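Speaker notes – "Fix the board, keep the fan" – Prumbridge repair evening, November

Slides are mostly for me. If the clicker dies again I'll just talk.

Opening. Say hi, thank people for coming out in the rain, point at the coffee. Ask who has thrown away something with a plug this year. Put my own hand up, because I have (a hair dryer, and I still feel bad).

Then the Stitby story. I kept a log at the Stitby bench, and we took in 554 items before I stopped writing them down. Of those, 189 had a circuit board as the real problem. The rest were cords, switches, fuses, hair wrapped around things. So most of the time you never get as far as tonight's talk! But when you do, it's worth knowing your way around a board before you decide it's dead.

Slow down here. I rushed this part in Londgate and lost the back row.

Safety first, and say it twice. Unplugged does not mean empty. The big silver cans on a board are capacitors and they can hold a charge after the plug is out. Bleed them with a resistor, then check with the meter, then check again. Don't do the screwdriver trick. If somebody asks about the screwdriver trick, tell them about my old screwdriver – it has a bite out of the tip.
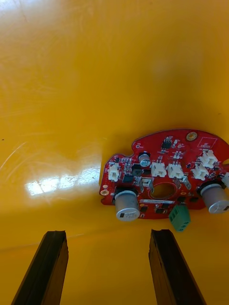
Next thing is looking. Just looking, with a good lamp, for a full minute before touching anything. Tops of the big capacitors: flat is a good sign, domed is bad, crusty is worse. A flat one can still be bad, so don't promise anybody anything. Then go to the small ones, which people skip. Then the connectors. I love connectors, they're my favorite fault. Half the "dead" boards I get have a plug that has crept out a hair, and you push it back and feel like a genius.

Photo before you unplug anything. Every connector, both sides. White plastic plugs all look the same once they're off, and I have put a fan lead where a sensor lead should go. Masking tape and a pen, number them as you go.

Mention mounting holes – the ones with a metal ring are sometimes part of the ground path, so put the same screws back. Don't go hunting in the junk jar.

Reading the cans. Voltage and microfarads are printed on the side. Replace with the same capacitance, same voltage or higher, and mind the stripe, that's the negative side. Pass around the Moroz parts tin at this point and ask for it back this time.

Questions. Somebody will ask about microwaves. The answer is no.

Sign-up sheet is by the door.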